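Shared kitchen at Nurkis building reopens with white cabinets, dishwasher

Apr 8, 2021

Tenants at the Nurkis building on Tokarz Street got their shared kitchen back this week. New cabinets, new countertop, a dishwasher with a wire rack. Walls and lights were part of the same job.

The old kitchen closed after a leak under the sink. Repairs were meant to take 2 weeks. Took 3 months in the end, mostly waiting on parts, according to building manager Indira Venkataraman.

"People were washing mugs in the bathroom," she said. "I got a lot of emails."

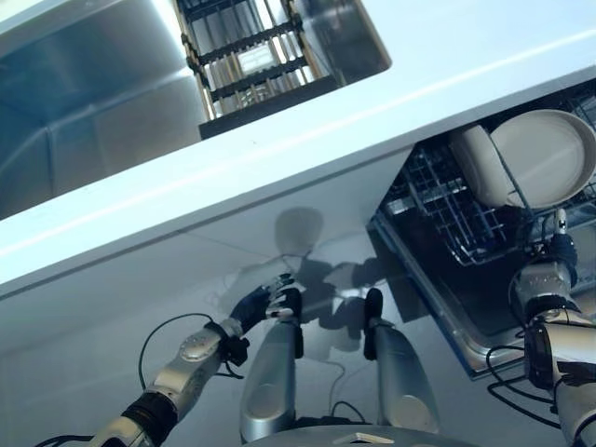

Cabinets are white, same for the countertop, which has a thick rounded front edge. Venkataraman said tenants voted for white over gray by a wide margin. Local fitter Vasier did the work. The countertop alone came to $1,700, with another $300 for taking out the old one and hauling it away.

Rules for the dishwasher are still being worked out. For now whoever fills it runs it, and whoever is in first the next morning empties it — a sign-up sheet is comming. No pans with wooden handles. Sharp knives get washed by hand and go back in the drawer.

Nazanin Daneshvar, who rents an office on the second floor, said she had been eating lunch in her car since the closure. She likes the new kitchen but wants more hooks for towels, and somewhere to put the recycling that isnt the hallway.
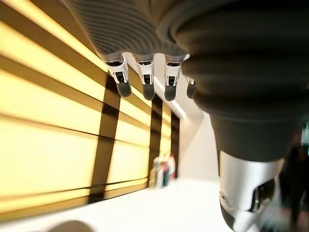 Hooks are on the list, Venkataraman said. So is a second shelf for the tall cupboard and a replacement for the kettle, which went missing during the work. Anyone who has it can leave it at the front desk, no questions.

The kitchen is open to all tenants from 7 a.m. Food left in the fridge without a name on it gets thrown out at the end of each week. The smaller kitchen in the Naten wing is next, and will close for repairs in May. Dates to be posted by the elevators.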